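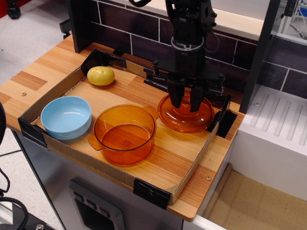
Fri 24 October

Glue notebook, cont. The corrugated trays we got in with the Metbridge order are the subject again today, and again I don't believe the spec sheet. Olar claims their water-based carton adhesive holds a corner "through normal handling," with no definition of normal and no definition of handling. Meanwhile every low-walled cardboard tray I come across in real use ends up like the one on the wood counter, with black tape at the corners and one more strip along the side by the glass lid. People don't reach for tape when they trust a joint. I'd like to see a supplier put that in a brochure.

So, the test. 10 trays, brown single-wall, all from the same bundle. Half glued with the Olar, half with the Varalier hot melt we already use for the mailers. Corner tabs pressed by hand and clamped with the bulldog clips. Left overnight on the rack by the window, which was a mistake for the Olar ones (cold draft, and the sheet wants room temperature for the full cure). Noted. Not redoing it, the customer's packing room is colder than ours.

Load: 500 g bag of sand pushed into one corner, lift by the opposite wall, set down, repeat until something gives or I get bored.

Results so far:

Olar: 2 failed at the tab. Clean peel, almost no fiber tear, so the glue never got into the liner. The others are holding but I can get a thumbnail under the tab edge on every one of them. I would not call that holding.

Varalier: 2 failed as well, but with the liner torn away and the glue still stuck to both faces. Board failure, in other words. Better kind of failure, same tray on the floor.

I know what the rep will say, that the score is even. It isn't, and the count is the least useful part of the test. Write down the failure mode every time or there's no point doing this.

Humidity. The July batch did worse and everybody blamed the weather. Could be. Could also be that the July board was the recycled stuff with the dusty liner, and we changed both at once – so we learned nothing. I went back through the July pages and there isn't a single moisture reading. Please can whoever uses the meter write the number in here and not on the back of a delivery note.

Okafor method: the Okafor people recommend wetting the tab lightly before applying a water-based glue, to open up the fibers. Tried it on an offcut. Tab curled, took forever to grab, looked terrible. Might be I used too much water. Might be it only works on heavier board. I'll try once more with a damp sponge in place of the brush and then I'm dropping it.

Tape as control? Should have thought of this at the start. Two walls butted, no tab, strip of tape over the outside. If plain tape beats both glues under the same load then the whole costing needs another look, ugly or not. My guess is it does fine for a week and then creeps. That's only a guess and shouldn't go in the write-up.

To do:
Move rack away from window
Re-cut tabs longer, the die is leaving them short on the left side
Ask Olar for the actual peel figures and the board they used
Tape set, same load, leave over the weekend
Clean the hot melt nozzle, it's stringing again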